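# Les cuisines partagées de la maison Womerwood

*7 décembre 2022*

Page tenue par Nandi Potgieter pour les locataires de Womerwood et pour ceux qui visitent avant de signer. Les textes reprennent ce qui est affiché à chaque étage, avec quelques précisions demandées depuis le mois d'avril. La maison compte 19 chambres et 2 cuisines. La grande cuisine se trouve au rez-de-chaussée, côté cour. La petite est au premier, au bout du couloir, et sert surtout le matin et tard le soir.

## Grande cuisine

Les placards du haut portent le numéro des chambres. Chacun range ses provisions dans le sien. L'étagère du milieu, près de la fenêtre, est commune : sel, huile, vinaigre, sucre. Celui qui finit une bouteille la remplace ou l'inscrit sur la liste.

Les assiettes, les bols et les verres appartiennent à la maison. Ils restent en bas. Une tasse laissée dans une chambre doit être redescendue le lendemain au plus tard.

Le four met longtemps à chauffer. Comptez un quart d'heure avant d'enfourner, et laissez la grille du bas en place. Les plaques à biscuits sont debout dans le placard à gauche du four, avec les planches à découper.

Les poubelles sortent le soir, avant 22 heures. Le verre se met dans la caisse sous l'escalier. Pour le compost, il y a un seau sous l'évier ; le jardin de la rue Magagula accepte les épluchures mais pas les agrumes.

## Petite cuisine

Elle a été repeinte par l'entreprise Erkis avant l'arrivée des locataires actuels. Deux plaques de cuisson, un évier à un bac, un réfrigérateur bas. On n'y stocke rien de personnel en dehors du réfrigérateur, où les boîtes doivent porter un nom et une date.

La bouilloire se détartre une fois par mois au vinaigre blanc. Le tableau des tours est à l'intérieur de la porte du placard. Le grille-pain se débranche après usage et le tiroir à miettes se vide dans la poubelle, pas dans l'évier.

## Vaisselle et égouttoirs

Chaque cuisine a son égouttoir. La règle est la même aux deux étages : on lave après le repas, on laisse égoutter, on essuie et on range avant de se coucher. Les poêles et les grandes casseroles s'essuient tout de suite et ne passent pas par l'égouttoir, elles prennent la place de tout le reste.

Les couteaux se rangent dans le bloc, jamais debout entre les assiettes. Les torchons propres sont dans le deuxième tiroir. Les sales vont dans le sac accroché à la buanderie, lavage à 60 degrés.

L'égouttoir se nettoie une fois par semaine. On le passe à l'eau chaude avec un peu de savon, en insistant entre les tiges, puis on essuie le plan de travail dessous avant de le remettre. En cas de calcaire, du vinaigre et une vieille brosse à dents suffisent.

La casse se signale sur la feuille de la grande cuisine. Pour un verre ou un bol, rien à payer. Pour le reste, on s'arrange à la réunion du mois. Les pièces de rechange sont commandées chez Trevari, qui livre dans la cour.
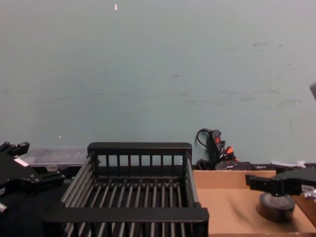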